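Vrabec Boards: Artist Series FAQ

Who chooses the artists?
Our art editor, Radoslava Kubíček, selects 2 artists for each series. Submissions open in April.

How many decks are made?
Each graphic is limited to 100 decks, numbered by hand.

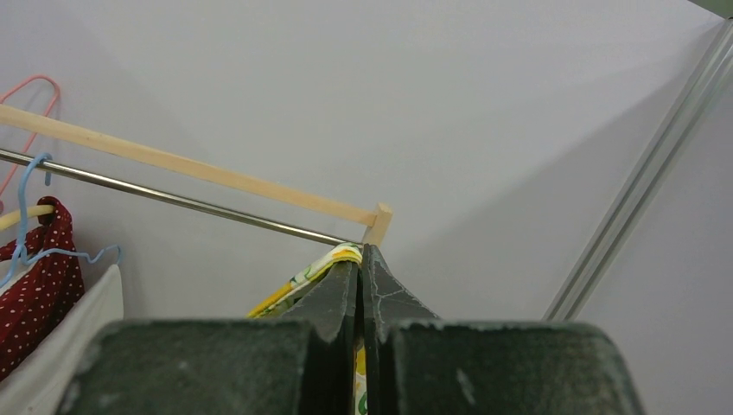 Patterned cloth in yellow, green and white.

May I return a deck?
Unused decks may be returned within 14 days – gripped decks are excluded.

Where can I buy one?
Decks are sold at our Flundcombe shop and by post.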